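How do I get the tea smell out of a plastic mug?

Posted in August by Poppy Wragg

Hello everyone, I hope this is the right part of the site. I have a plastic mug, one of those see-through colored ones from Mesier, and I have been drinking smoky tea out of it every morning for 7 months. I love the tea, but now everything I put in the mug tastes like a campfire, even plain water! I have washed it with dish soap more times than I can remember and left it out on the windowsill, and my sister says to just throw it away. I'm fond of it, though, and I'd rather not. Is there something gentle I can try? I don't have a dishwasher.

167 people found this useful

Pilar Barrientos

Oh, I feel for you, I went through the same thing with clove tea one winter. Baking soda is what you want. Put two spoonfuls in the mug, fill it to the very top with warm water (not boiling, plastic doesn't like it) and leave it overnight. In the morning rinse it well and wash it the usual way. If you can still smell the tea, do it again, and don't be discouraged, mine took three nights.
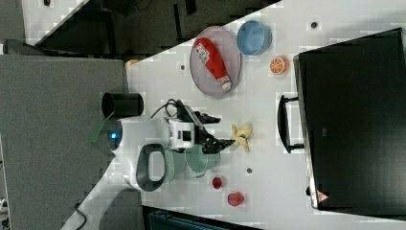
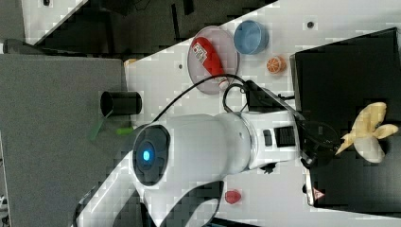
Green mug on the white table, first photo; big black box, second photo.

Also please stay away from scouring pads. Little scratches hold on to tea like you wouldn't believe, and a soft cloth does the job perfectly well. And let it dry with the lid off, if yours came with a lid.

Tarcísio Siqueira

vinegar. half and half with water, one hour, rinse. works on lunch boxes too

İlker Sezer

I agree with Pilar on the soda, but I would add sunshine. After the last rinse, set the mug outside for an afternoon. My mother did this with every container in the house, and I still do it with my Andetti flask after soup. If the smell is in the plastic for good, keep the mug for that one tea and buy another for water.

Comments

Poppy Wragg: Two nights of soda and it's so much better, thank you Pilar!!

Kadir Güneş: Does the vinegar leave its own smell?

Tarcísio Siqueira: a bit, rinse twice

Related

Brown rings inside a teapot
Can you freeze soup in plastic tubs?
Cloudy drinking glasses, 6 replies
Lid stuck on an Avcı thermos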